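Carnet d'atelier, mercredi, fin d'après-midi

Repris le modèle de masse salariale pour notre ligue simulée de hockey. J'avais laissé ça en plan en août avec une note du genre « vérifier les rachats », merci moi-même, très utile. Le fichier de Trevor (notre petit script d'import, pour ceux qui arrivent) a avalé 3 428 lignes de contrats sans broncher, sauf 8 qui sont ressorties avec une durée négative. C'était la saison de signature et la saison d'expiration inversées dans la table source. Corrigé à la main, je ferai un vrai test plus tard.

Le gros morceau du jour : les échanges avec salaire retenu. Chez Urus, on applique la retenue au montant annuel moyen, et le calcul tombe juste tant que le joueur ne bouge qu'une fois. Dès qu'il repart vers un troisième club, la part du premier disparaissait de son bilan ! J'ai cherché une bonne heure du côté de l'arrondi alors que la clé de jointure ne gardait que le dernier vendeur. Maintenant on garde toute la chaîne, et le club fictif de Gulletia retrouve bien ses deux défenseurs à moitié payés.

Côté valeur, j'ai relancé la comparaison entre les défenseurs droitiers sous contrat long et ceux à qui il reste deux saisons. Échantillon de 43 joueurs à peu près, donc je ne m'emballe pas, mais les contrats courts se revendent mieux que ce que prévoyait Zokov. À mon avis Zokov pénalise trop l'âge et pas assez le temps de glace en infériorité numérique. À refaire avec les minutes par match (et sans les gardiens, qui traînaient encore dans le filtre, bravo).

Reste à faire : la clause de non-échange, les bonis de signature, et renommer les colonnes, parce que « cap2_bis_ok » je ne peux plus. 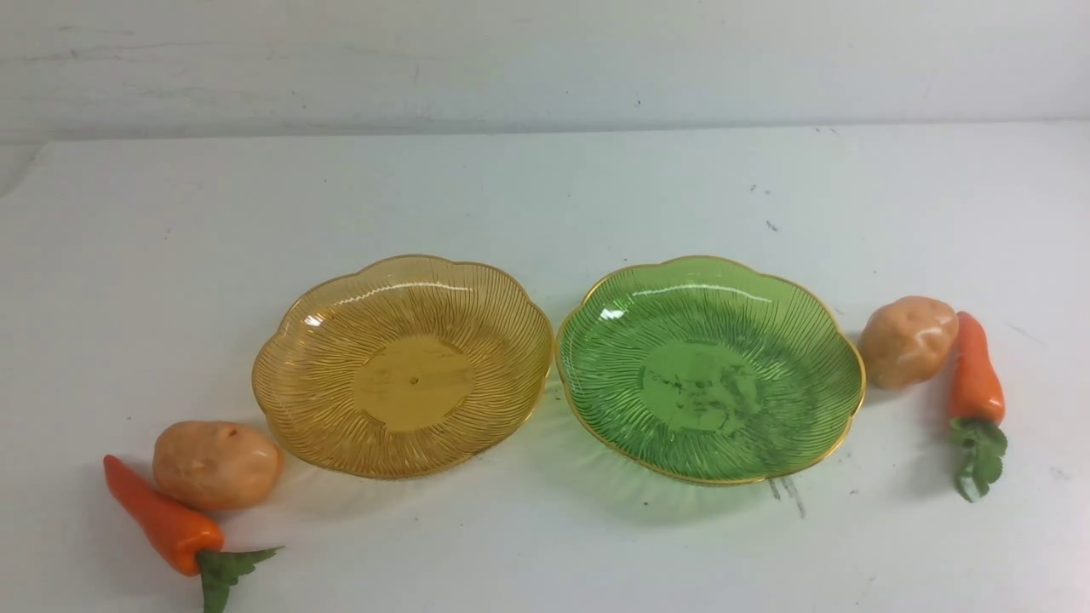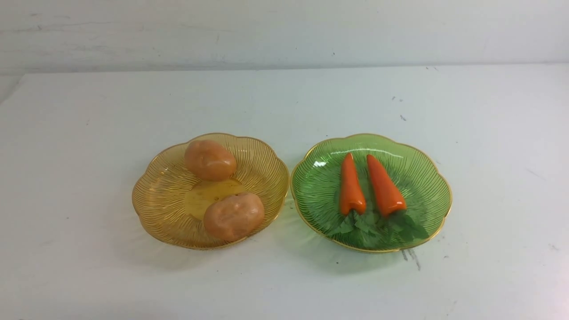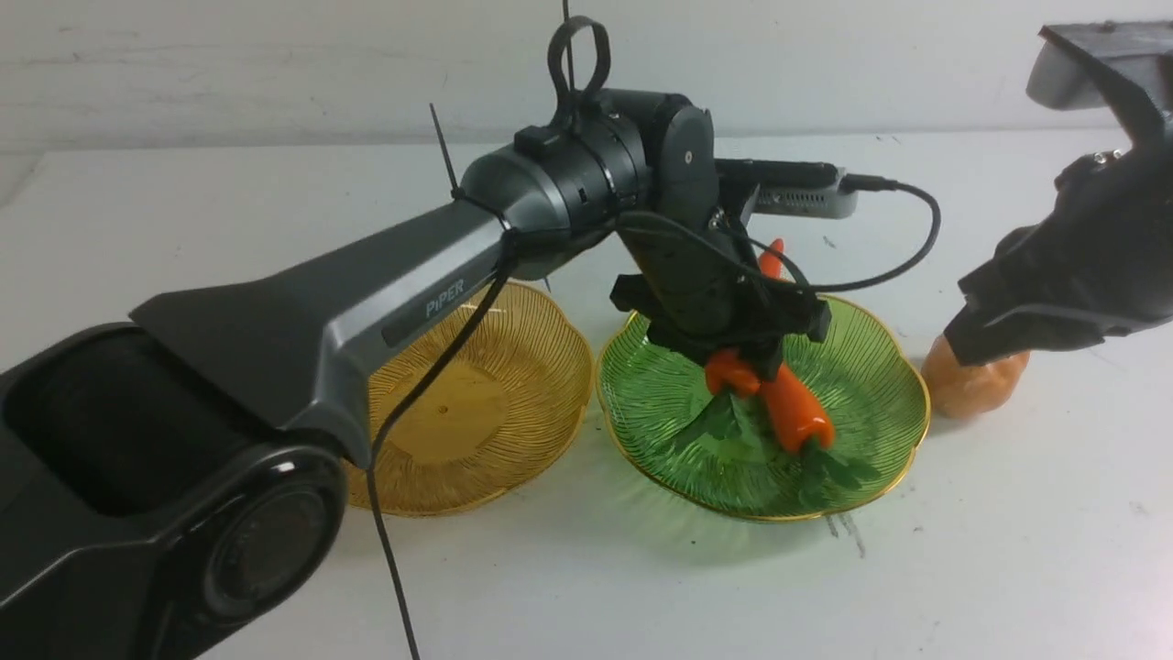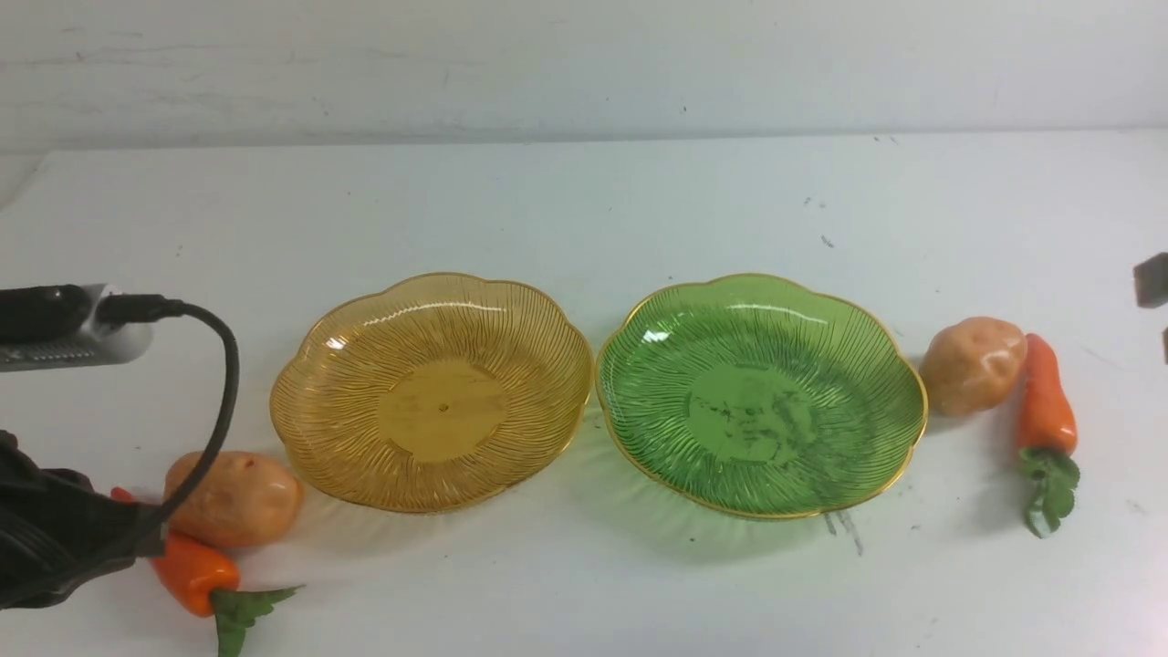 Est-ce que la retenue de salaire suit le joueur si son nouveau club rachète le contrat ?

Dans notre modèle, elle suit : le coût du rachat est partagé selon le même pourcentage, et chaque club le porte sur toute la durée de l'étalement. Le champ à regarder est celui de la chaîne des vendeurs, l'ancien champ « dernier club » ne sert plus au calcul.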